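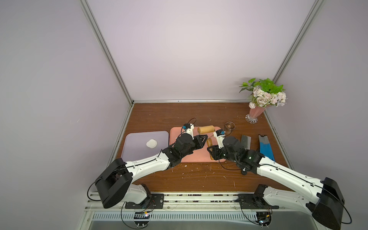

Photo: Gerasimos Margaritis / Pralent

Chapter 2
Your Table, Your Board, Your Dough

I learned to roll dough on a kitchen table in Lunitby, elevation 2,841 feet, and the table had a wobble. Every time I leaned on the pin, the far corner dipped and my water glass slid a little closer to the edge. I got pretty good at catching it. I did not get good at rolling dough for a long time, and looking back I blame the table for at least half of that (the other half was me, I never let anything rest).

So before we bake a thing, I want to spend a chapter on the spot where you work. I know you'd like to get to the sausage rolls. They're coming, they're at the end, and they're worth it! But almost every dough problem my students bring me starts on the tabletop, with a board that skates or a knife under a towel.

Look at the photo that opens the chapter. There's a round lump of dough on a board of its own, off to the left, and the rolling pin is on the pink one next to it. I love that. Dough that's waiting and dough that's being worked are two different things, and they do better with two different places. If you only have one board, use a dinner plate for the waiting piece and turn a bowl over it so it doesn't grow a skin.

Now the crumbs. You'll see little white bits all over the wood, and I'd like you to make your peace with them early. Some people stop and wipe after every step, and then they wonder why the job takes all afternoon. I wipe when I change jobs – once after rolling, once after filling, and then a proper clean when everything's in the oven. In between, crumbs are fine. What isn't fine is a dried-up scrap of old dough under your fresh sheet, so do run your palm across the board before you roll.

How much dough are we talking about? The practice piece in this chapter uses 125 grams of flour, and I've kept it small on purpose. A big batch makes you hurry, and it hogs the board. With a small one you can roll it, mess it up, squash it back together, let it rest and go again. My first practice piece at Galbraith, where I took my evening classes, was rolled so many times that it turned gray, and I still learned more from it than from anything I ate that term.

Let's talk about filling, then. Once your dough is rolled, the pin is done for a while, so get it off the board. I mean right off, over to the side or onto a shelf, where it can't roll into your elbow. Filling needs room. A sausage wants to sit in the middle with clear space all the way around it, and your dough wants to be close enough that you aren't carrying a floppy sheet across the kitchen.
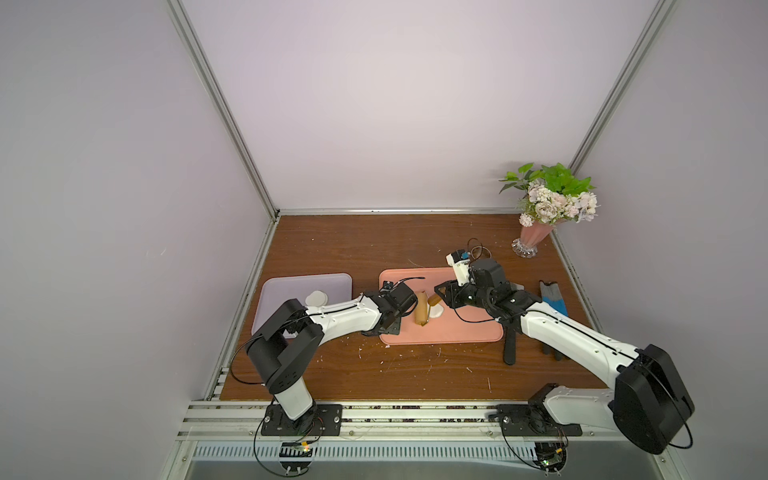 I keep whatever small tool I'm using on the board next to the food and everything else off it. The knife lives on the table to one side, on its own, where I can see the whole thing. Please never cover it. I once laid a dish towel over mine for a second, forgot, and went to grab the towel. I was lucky, and I've been a bore on the subject ever since.

Your hand protection wants a regular home too. Mitt, glove, folded towel, whatever you use, pick a place for it and put it back there before the oven timer goes, so you aren't hunting with the door open. Mine goes on the right, as I'm right-handed. Lefties, flip everything I've just told you.

And yes, have flowers if you like flowers. I do! A vase in the back corner is well out of the way of your arms, and fake ones won't drop petals in your flour. I wouldn't bring it any further forward than that, though.

One last bit of housekeeping. Get a notebook (any cheap one, mine is a Fadis with half the cover gone) and draw your table in it before you start Exercise 1. Mark the board, the waiting dough, the knife, the mitt. It doesn't need to be pretty. After you've baked, go back and draw where things ended up. The gap between those two drawings tells you what to move next time, and we'll use both of them in the section on shaping.

Clear yourself a table, then, and give it a push at each corner. If it wobbles, fold up a bit of cardboard and fix it now. Then go weigh your flour and we'll start with Exercise 1, mixing by hand.

© Galbraith 2019 | Contact | Back to top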